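Resetting the bench cell after the May move

The Dondside cell came back up at 15:00 and I want to write down what I did before I forget the order. It is a small cell: one arm, a fixed camera, a white table, white wall panels. The job is bottle-to-tray placement. Before the move it ran well. After the move it put bottles on the rim of the tray, always on the same side.

First I checked the base bolts. Two had lost their paint marks, so I took all four out, cleaned the threads and torqued them in a cross pattern. No change in the error, but it had to be done before anything else was worth measuring.

Next, the camera mount. Drestero ships its bracket with a slotted foot, and the slot lets the bracket turn a little when the cable is pulled. I loosened the cable, gave it a slack loop, and tightened the foot with a washer under each screw. Then I reran the calibration with the printed board at 27 poses. The old file had been made with 15, all of them near the middle of the table, and it got worse toward the corners. If you use the Mwakyusa calibration script, note that it keeps the old file when the new one fails to save, and it does this without a message. Check the timestamp.

Exposure was the third item. The panels and the tabletop are both close to white, and auto exposure moved every time the arm entered the view. I locked it. Clear green plastic is still difficult. Highlights on the shoulders and the base of a soda bottle break the outline into pieces, and the detector sometimes returned two short bottles where there was one long one. Closing the gaps in the mask before fitting the box fixed most of these. I also set the grasp point from the label, which holds its color better than the bare plastic does.

Last, the tray. I don't square it to the table any more. A slight angle shows up a rotation error at once, and a square tray hides it.

Jurgita Vītola asked why I don't use the Pranska fixture plate, which locates the tray with pins. I may. For now the tray has to be found by the camera, and pins would only cover up a bad calibration.

The cycle counter read 3,701 when I powered down for the bolts. I ran 200 more with the new file and had no rim strikes. The gripper pads are next, and I have a spare set in the drawer. I still need to label the two network cables behind the controller.
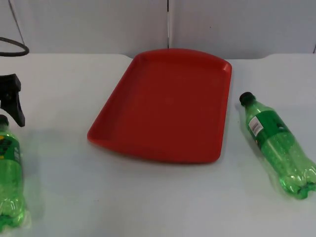 Page 1 of 27

Start layout for the placement run: red tray at an angle, one green bottle lying to the right of it with the cap pointing up and left, spray bottle standing at the left edge.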